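Risovis Perception and Grasp Planning Software

Wrist-camera perception for clear, shiny and soft household items

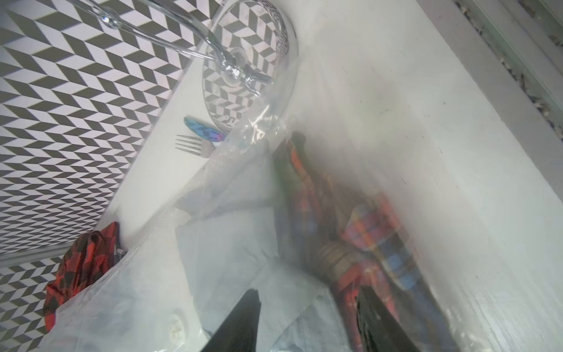
Wrist camera view of a countertop work area, with glassware, a fork and fabric inside a clear plastic bag.

Overview

Risovis is a software package for single-arm and dual-arm robots that handle mixed items on tables, counters and benches. It takes the picture from a small camera at the wrist, finds the items that can be grasped, and sends the arm controller a ranked set of approach paths. The package is developed and supported by Sultenska and is supplied under an annual site license.

The current release is 13. It replaces all earlier releases and is the version installed on new systems from June onward.

Intended Use

Risovis is intended for work in which the items are not known in advance and are not presented in a fixed position. Typical tasks include clearing a counter, sorting returned goods, and moving bags and cloth between work areas. The software is not intended for use as a safety function. The robot's own protective stop and speed limits must remain in force at all times.

Main Functions

Clear object detection
Glass and clear plastic take on the look of whatever is behind them. A wine glass lying on its side may show a wall pattern through its foot, and an ordinary depth reading will often pass straight through it. Risovis looks for bright highlights, bent background lines and rim curves, and combines them into one outline. Each outline carries a confidence value that the operator can display or hide.

Bag and contents separation
When several items are seen through plastic film, the software can treat the bag as a single item or mark the contents separately. The choice is made in the task file. In single-item mode, the planner looks for a fold or gathered area of film. In contents mode, the items inside are listed for information only and no grasp is planned on them until the bag has been opened.

Patterned background handling
Strong repeating patterns, such as chevron tile, can produce false edges. The background module learns the repeat of the pattern during setup and lowers the weight of any edge that matches it. Plaid and checked cloth in the work area is kept, provided that its pattern differs from that of the wall or counter in size or direction.

Touching and overlapping items
A fork handle partly beneath the edge of a glass cannot be lifted first without moving the glass. The order planner builds a simple list of which item rests on which and proposes a picking order. The operator may lock any item out of the order from the main screen.

Finger masking
The gripper fingers are within the camera's view during most of an approach. Risovis removes them from the picture using the finger model loaded at setup. Dark, glossy fingers should be calibrated under the same lighting that will be used in service, as reflections along the inner edge may otherwise be read as part of an item.

Validation

The grasp planner is checked against a fixed library of 3629 recorded views before every release. The library was assembled at the Dondside test kitchen under the direction of Fahad Shaikh, Head of Perception. It covers clear, polished and soft items on light and dark surfaces. In release 13, the planner proposed a usable first grasp in 86 percent of the views containing at least one clear item. Results in service depend on lighting, camera condition and finger type, and customers are advised to carry out their own trial before committing to a cycle time.

A copy of the test report, including the views in which no grasp was proposed, is available on request.

System Requirements

Camera: one color camera per wrist, fixed focus, with a clear view of both fingertips
Gripper: two-finger parallel type; other types by arrangement
Arms supported per license: 2
Controller link: wired network connection to the arm controller
Operator station: any current desktop browser
Lighting: even, overhead, without direct sun on the work surface

Setup and Calibration

Setup is carried out from the browser screen and does not require programming. The operator loads the finger model, records the bare work surface, and marks the edges of the working area. Ledges, window frames and similar raised borders should be marked as fixed so that the planner keeps the wrist clear of them. The surface must be recorded again if the counter is replaced or the arm is moved. Ordinary smudges and scuff marks do not require a new recording.

Task files are stored as plain text and may be copied between stations running the same release.

Related Products

Ghumman Motion Console: path review and speed control for arms running Risovis. Sold separately.
Risovis Replay: a viewer for recorded approaches, with frame stepping and outline display. Included with the site license.

Support and Ordering

The license covers software updates, remote assistance and one setup visit for each site. Training for operators is held at Dondside and may also be arranged at the customer's premises. Orders and requests for a trial license should be addressed to Faisal Mirani, Product Manager, at the Sultenska sales office. Please state the arm model, the gripper type and the kinds of items to be handled.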